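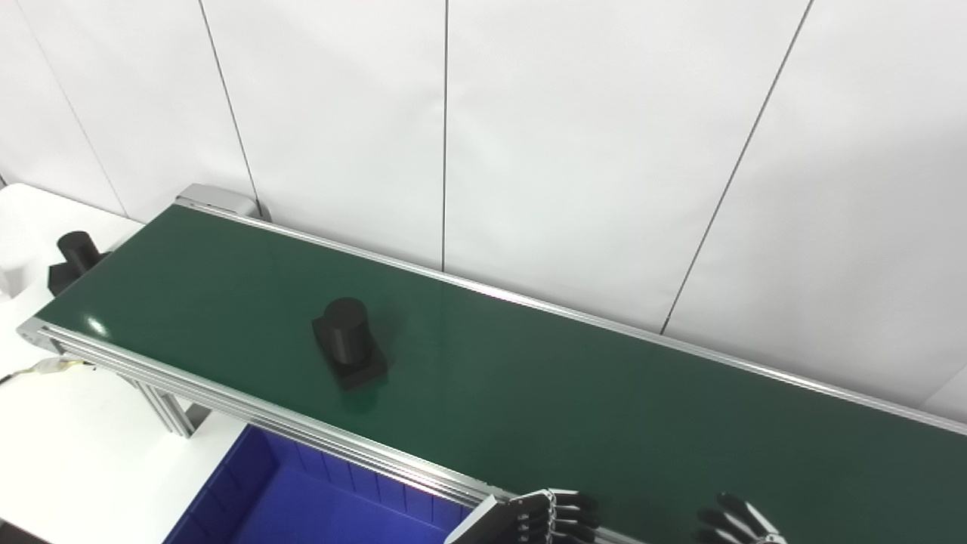

Figure 4-1. Sorting cell, conveyor and bin side. Parts on the belt.

4.1 Scope of this section

This section covers the daily set-up, operation and shutdown of a conveyor sorting cell served by a two-handed robot. It applies to cells installed under the Bunholm layout drawing and running Indside cell software, release 2 or later. Mechanical assembly of the conveyor is covered in Section 2. Hand calibration is covered in Section 3.

The site rules in this section take priority over the quick-start card supplied with the cell. Where the two disagree, follow this section and report the difference to the cell supervisor.

4.2 Before power-up

1. Confirm that the lockout tag has been removed by the person who signed it. Do not remove a tag signed by someone else.

2. Walk the full length of the conveyor. Look for loose fasteners on the side rails and legs, and for cables that have dropped below their clips.

3. Wipe the belt with a dry, lint-free cloth. Do not use solvent. Glare from overhead lights can be mistaken for a part edge by the vision check, and cleaner residue makes this worse.

4. Check the end housing for trapped material. Turn the belt by hand through one full pass.

5. Place the bins against the floor marks. A bin must not touch the conveyor leg.

6. Press and release each emergency stop. The panel must show a fault each time. Reset from the panel only.

CAUTION: Keep fingers, sleeves and lanyards away from the belt ends. The guard covers the roller but leaves a gap at the return side.

4.3 Loading parts

1. Select the part recipe on the panel. Recipe 747 is the default for block and cylinder parts.

2. Set each part on the belt with its base flat. A part lying on its side may be picked, but the cycle will be slower and the grip check may reject it.

3. Leave at least one hand width between parts.

4. Keep parts clear of the belt ends. If a part overhangs an end, stop the belt before moving it.

5. Step back behind the floor line before enabling motion.

NOTE: Parts may be loaded while the belt is stopped and the arms are in the hold state. Hold state is not a safe state for maintenance. Use lockout for any work that places a person's arm between the robot and the conveyor. 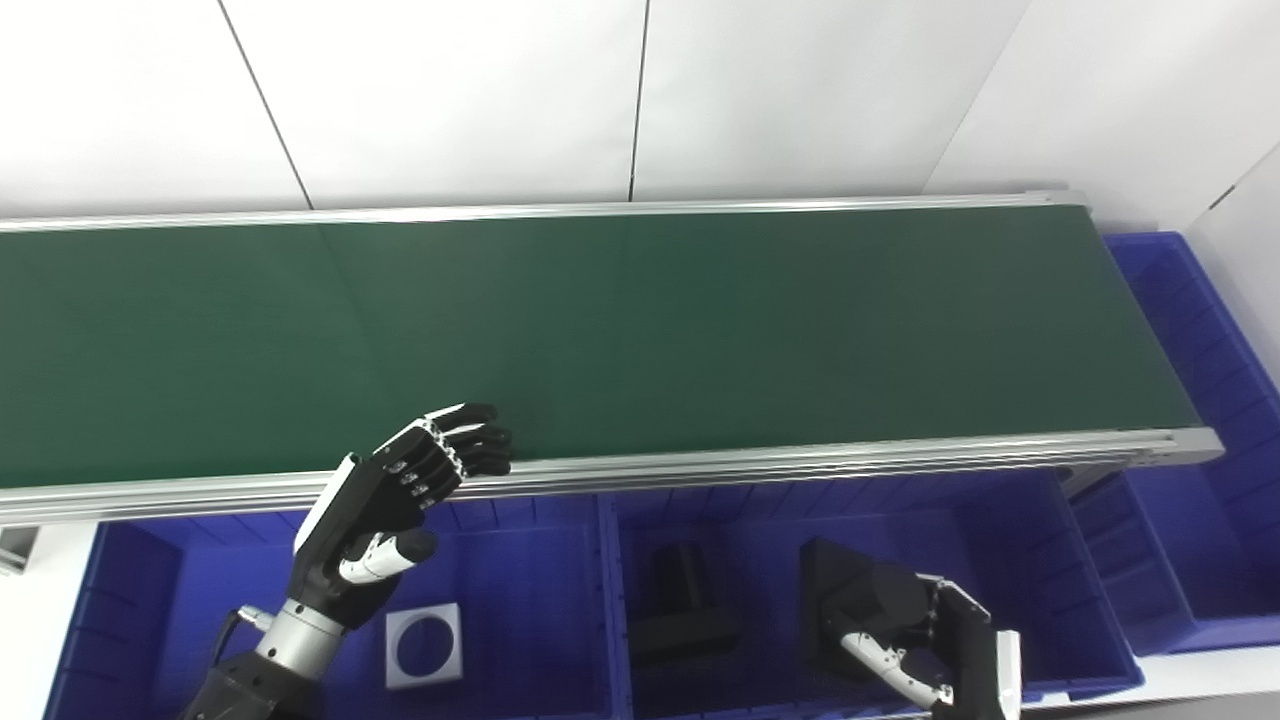 4.4 BIN SIDE OPERATION

The bins are deep and their walls hide small parts from anyone standing at the panel. Bin contents must be checked from the bin side, with motion disabled, at the start of each run and after every fault. In Figure 4-1 there are still parts on the belt; at the bin stage the belt should be clear, as it is in the view at the head of 4.4.

1. Confirm that the belt is empty before the hands are allowed to work in the bins. Set BELT INTERLOCK to ON.

2. Check that flat parts, such as plates, are not leaning against a bin wall. A leaning plate can wedge between the fingers and the wall.

3. Enable bin motion at reduced speed. Watch the first 3 picks. Return to normal speed only if all of them complete without a grip warning.

4. If a hand stops while holding a part, do not pull the part free. Select HOLD, then OPEN HAND, and support the part from below with a padded tool.

5. Record every manual release in the cell log, with the recipe number and the bin position.

CAUTION: Never reach into a bin while either hand is below the rim. This applies at reduced speed as well.

4.5 Service limits

Inspect the finger joints and the wrist cable every week; at the Zakaria site this is done on Sunday, when the line is idle. Replace the finger pads at 2,645 cycles or at the first sign of wear — whichever comes first. Use Staltora pads or an approved equal. Mixed pad types on one hand are not allowed.

4.6 End of shift

1. Stop the belt and clear it.

2. Send both arms to PARK. Wait for the steady lamp.

3. Empty the bins and return parts to the staging table.

4. Switch off at the main isolator and fit the lockout tag.

5. Sign the log.

Requests for changes to this section go to Elias Shboul, cell safety. Changes made by hand on printed copies are not valid.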